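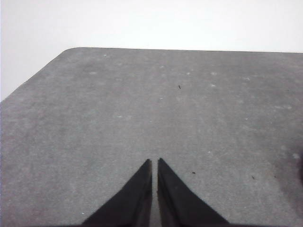 Felted wool vs cork for a board game table topper?

grolivitz_gamer
Original poster
Posted 2025-10-09

OK so I finally have a room with space for a real game table and I am way too excited about it. The table is a big old dining table and I want a topper I can lift off when family comes over. I've been reading up since August and I keep going back and forth between wool felt and cork with a fabric cover.

We play mostly card-heavy stuff, plus a long campaign of Dikedus (we're on chapter 5 and it has eaten our lives). So picking cards up easily matters more to me than dice noise. Budget is 200 dollars, a bit more if somebody makes a really good case.

What are you all using, and would you buy it again?

heriden_hexes
Wool felt, every time! I've had the same piece down for years and it still makes me happy when I sit down. Cards slide under your fingernail just right, dice land with a nice soft thud, and it doesn't creep across the table when somebody leans on it. Get the thick stuff if you can. Thin felt shows every bump in the wood.

One tip – brush it after every session. Crumbs work their way in and then you're stuck with them.

meeple_orchard
I'm going to disagree with the felt love. Felt and sleeved cards are fine, but felt and tiny cardboard tokens drove me nuts. They grab the fibers and you end up nudging the whole stack when you wanted one. I went to a stretchy neoprene-type mat and never looked back. Wipes clean, too. Somebody spilled a full root beer on mine and we were playing again before the pizza came.

heriden_hexes
Tokens grab on cheap craft felt, sure. Dense wool doesn't do that, at least mine doesn't. I'll give you the root beer though, that would have been a sad evening at my place.

grolivitz_gamer
Root beer is a real concern in this house. Does neoprene stay flat at the corners? I had a small playmat years ago and it curled like a potato chip.

meeple_orchard
Mine was rolled up in a tube when it came and the corners stuck up for a few days. I put heavy rulebooks on them and they went down. Store it flat or roll it loose with the print side out and you'll be fine.

second_shuffle
Can I put in a word for cork? I glued fabric over cork sheet for our club table and it's lovely. Firm enough for minis, soft enough for cards. We have one game with 534 cards (the Hsieh expansion, if anybody here has tried to sort that box, I salute you) and we dealt the whole thing out on it without one complaint.

The downside is weight. Ours takes two people to lift, so if you want to take it off for family dinners, think hard about that. Also seams. Measure twice, please.

heriden_hexes
Seams are why I'd skip cork. A card edge will find a seam no matter where you put it.

second_shuffle
Not if the fabric is pulled tight! We wrapped it like a canvas – staples underneath, working from the middle of each side out to the corners. I run my hand over it and can't find the join.

grolivitz_gamer
You are all wonderful and I'm more confused than before, ha. Leaning toward neoprene for weeknights and maybe wool later on. I'll order a few sample squares and try them with the Dikedus decks.

meeple_orchard
Samples are a great idea. Try them with sleeves on and sleeves off, it makes a bigger difference than you'd think. And tell us how chapter 5 ends, but put a spoiler warning on it, we're only on 3.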